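Filed under: Diary | Home & Money

10/03/2018

Went to the Emenard showroom this morning to look at countertops, against my better judgment. The flyer said "free consultation" and I have never yet had a free consultation that didn't end with someone asking what my budget was before I'd sat down. This one lasted 14 minutes before the question came.

The pitch is that stone lasts forever. I asked how long the warranty was and forever turned into ten years, less if you put a hot pan on it, and void if you use the wrong cleaner. The right cleaner is sold at the front desk. I smelled it and it smelled like dish soap and lemon.

Then there is the matter of the names. Every slab has one. There was a gray called Clultel Mist and a gray called Clultel Dawn and I held the two sample squares next to each other by the window, then mixed them up behind my back, and could not tell you which was which. Dawn costs more. I asked why and was told it was "a more active stone." I wrote that down in the car so I wouldn't forget it.

The quote for our kitchen was $2000 before cutting the hole for the sink, which is another $88, and before hauling away the old top. I would have thought a kitchen counter came with a place for the sink the way pants come with legs. The price is good until the end of the month. It was also good until the end of the month in July, according to the flyer I still have on the fridge.

Came home and read up on it until lunch, which I should have done first. Half the sites are run by people who sell stone and the other half by people who sell the stuff that looks like stone. They agree on nothing except that you should call today.

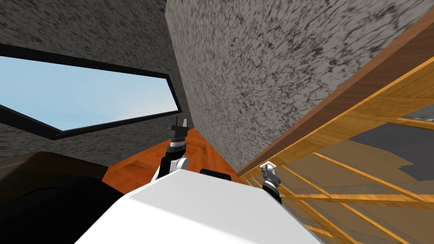
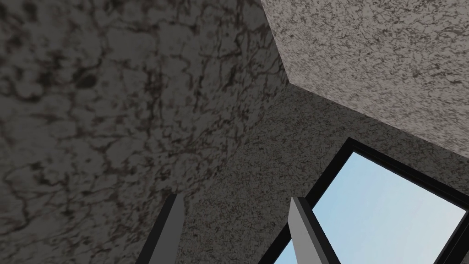 Dark veins on one surface, gray speckle on the others.

What I think after lunch

The dark one would show every crumb. I know this because we had a black stove at the old place and I wiped it down twice a day and it never once looked clean. The speckled gray would hide everything, and I am not sure I want that either. My aunt had speckled counters and you could set your sleeve in jam without any warning.

Also I don't trust the veins. The man at Emenard said a vein is not a crack. Fine. I asked how he'd tell the difference on a slab that already had plenty of veins in it, and he said you run a fingernail over it. So I ran my fingernail over one and felt something, and he said that was normal.

Strazds, the other place, does laminate and would come out to measure for $24, taken off the bill if we go ahead. I like that they put a number on it. I don't like that their reviews all sound like the same person on a very good day. Etov makes the sheets they use, or distributes them, or owns the company that does. I read the page twice and gave up.

The counter we have is ugly and has a burn by the toaster. It has also been paid for since before we moved in. I put a cutting board over the burn tonight and made soup. Will call Strazds Monday, maybe. Need to measure around the corner by the fridge first, and find the tape measure.

Print this | E-mail this
3 comments | 2 shares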